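What I think about bedding claims, after buying too much bedding

21st February

I have been reading the backs of packages again. It started when the elastic gave out on our old fitted sheet and I went looking for a new one, which should have been a ten-minute job. It took most of an evening, and by the end I had fourteen tabs open and had learned that sheets can now be cooling, balancing, restorative and "intuitive." I don't want an intuitive sheet. I want one that stays on the corners.

So I'm going to go through the claims I keep running into and say which ones I believe. I'm not an expert. I have slept in a bed every night of my life and paid for bedding for most of my adult life, and that's all I've got.

Thread count

I used to fall for this one. The set that hooked me was from Stuswood and it said 543 on the front in silver numbers. I remember thinking it must be a very honest company, to print 543 when it could have rounded up to 550. Now I think somebody in marketing knew exactly how that would look.

The sheets were fine. They were heavy and a bit slick, and they were warm in September when I didn't want them to be. My mother's old sheets, with no number on them anywhere, felt better and outlasted them. From what I understand, the count can be pushed up by twisting thinner threads together and counting each one, so a high number can mean a worse sheet than a low one. I can't check that with my own eyes and neither can you, and that bothers me more than the trick does. A number I have no way of checking is decoration.

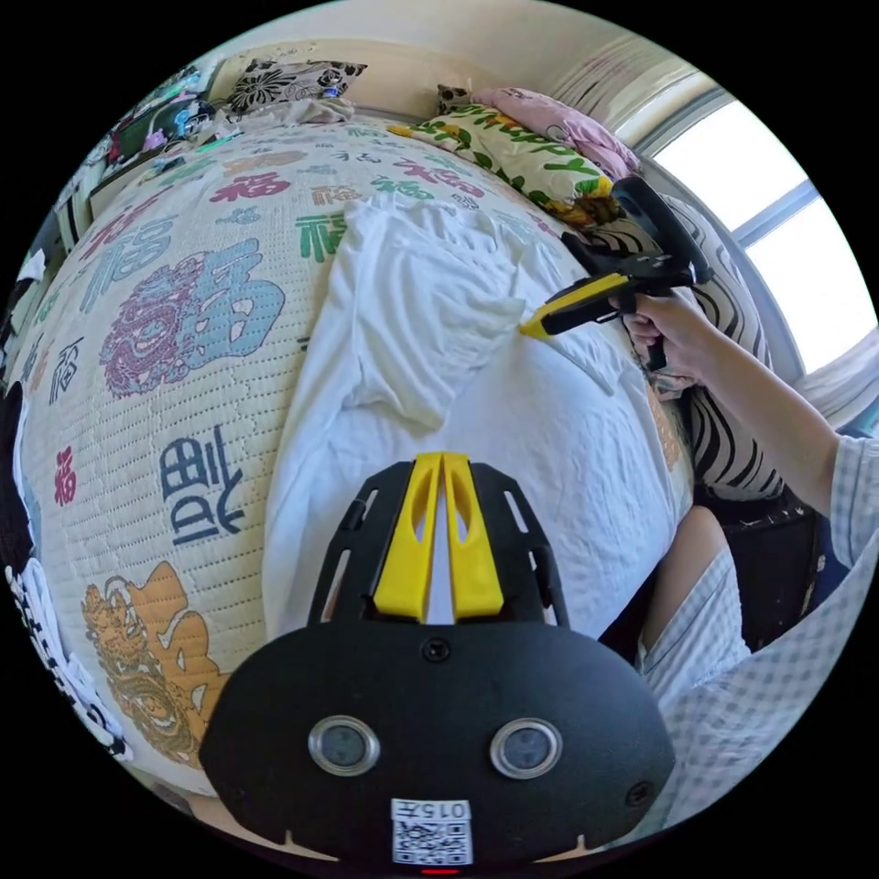

The word "hotel" bothers me almost as much. Hotel quality, hotel white, hotel collection. I've stayed in hotels where the sheets felt like a paper tablecloth, and presumably those would count as hotel quality too. What people mean, I think, is that the bed was white and someone else made it. White does a lot of work in this business. Take a plain white cloth like the one in the photo, fold it neatly, and half the stores I looked at would call it spa grade and put it on a shelf with a eucalyptus candle. Fold it badly and it goes in the rag drawer. I bought a "hotel" pillowcase two years ago and it went gray like every other pillowcase in this house, because it gets washed with socks.

My friend Azra Kovačević disagrees with me on this. She irons her pillowcases and says white is the only color that tells you the truth about whether it's clean. I think she has a point about the color and I think the ironing is madness. She has seen the inside of my linen closet, so she may not be taking my views very seriously.

The trial period

Plenty of these companies now let you sleep on the thing and send it back. Latetow gives you 30 nights with their mattress topper, and the website makes it sound as though a van will come by and whisk it away if you so much as yawn in the wrong direction. I paid $114 for mine and decided by the end of the first week that it smelled like a new shower curtain.

Then I read the terms. It had to go back in the original packaging. The original packaging was a plastic tube the size of a rolled-up newspaper, which I had cut open with kitchen scissors, as instructed in the booklet. The topper by then was the size of a bed. There is no way on earth to get it back in there without whatever machine they have at the factory. I wrote to them and got a polite reply suggesting I "compress it evenly." I knelt on it for a while. It's now in the spare room under the camping stuff, and I suppose they count me as a satisfied customer who kept the product.

I'm not saying all trial periods are like this. I am saying read the part about packaging before you pick up the scissors. 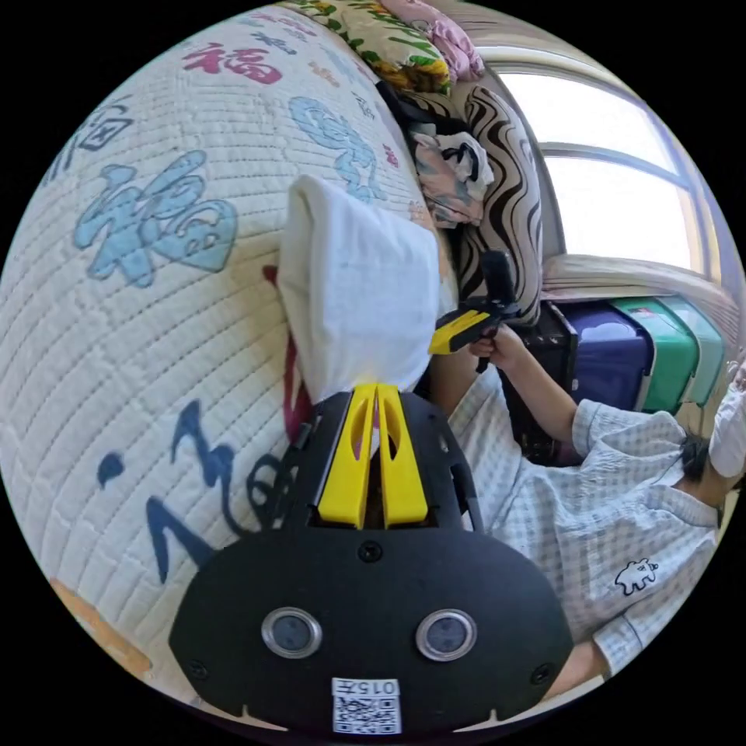 "Machine washable"

I believe this one when it's on a sheet. On anything thick, I've stopped. The label is correct in that the item can be placed in a machine and the machine can be turned on. Whether the machine is yours is another matter. Our washer took our winter comforter once, with me leaning on the door, and it made a noise during the spin cycle that brought the dog in from the yard. The middle of the comforter came out dry. I mean bone dry, after a full wash.

These days it goes to Bajwa on the corner, where they have the big front loaders and a man who looks at whatever you've brought and sighs before he tells you the price. I trust the sigh. He told me the filling in mine was going to clump whatever he did, and it clumped, and I went back to him anyway. Compare that with the label, which promised me "lasting loft."

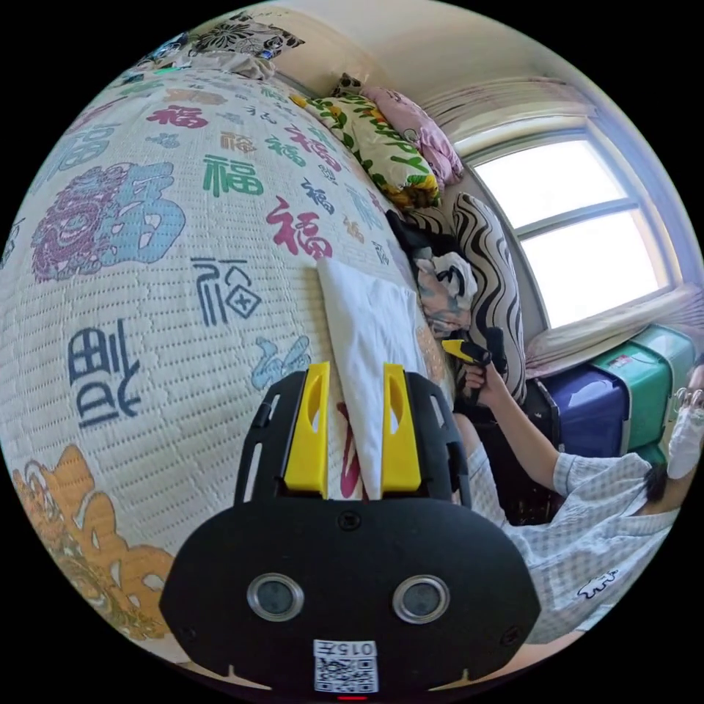
He also told me to skip the fabric softener, which I'd been pouring in for years on the theory that it made things softer. He says it coats the cotton. I stopped using it on the towels and they do seem to soak up more, though I'd gotten new towels by then too, so I don't know that I've proved anything. I tried it on the sheets as well and couldn't tell the difference. I'm saving a few dollars on softener, at least.

Allergy-proof, dust-proof, everything-proof

I bought one of these covers for the mattress and it crackles. I sneeze the same amount. There was a little diagram on the box of arrows bouncing off a surface, and I notice that arrows bouncing off a surface will sell me nearly anything, including a raincoat that leaked. People with real allergies tell me a good cover helps them, and I'm willing to believe them over the box.

I still haven't bought the fitted sheet, by the way. The old one is on the bed right now with two safety pins in it. If you've got one with deep corners that has survived a few years of washing, tell me the name in the comments, and please don't tell me the thread count.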